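January 24, 2018 - brine trials, cont.

Batch 17 opened this morning. Cabbage still crunchy, good smell, sour but not harsh. Batch 16 went soft again, same as the last two on the Brirnell salt. Starting to think the grind is too fine and I'm overdosing by the spoon. From now on WEIGH IT. No more spoons, Ekaette is right about this and has been since October.

Saltico coarse, 2.5 percent by weight, is the one to beat. Ran a second jar at 2 percent next to it, cloudier, more fizz, tasted flat to me. Ekaette Ugwu liked it better. Keep both going another week and taste again before lunch, not after.

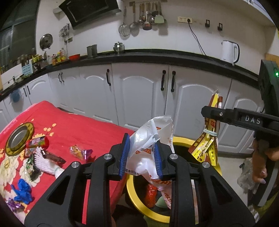
Room was at 66 F overnight, up to 80 by the window in the afternoon when the heater kicked on. Too much swing. Moved the jars to the low shelf, away from the glass. Thermometer goes with them, somebody please write the reading on the sheet when you go by.

Lids - the Türkmen ones leak at the seal if you fill past the shoulder. Wiped up brine twice. Leave two fingers of space, and set a tray under them anyway.

Carrots: one jar had white film on top, skimed it off, underneath was fine. Probably kahm. Weight had tipped over and let the sticks float. Try the smaller glass weight, or a cabbage leaf folded over.

Order no. 2974 for the new jars still not here. Call Ekness tomorrow.

To do: label lids with start date AND salt, re-weigh the 2 percent jar, find the good grater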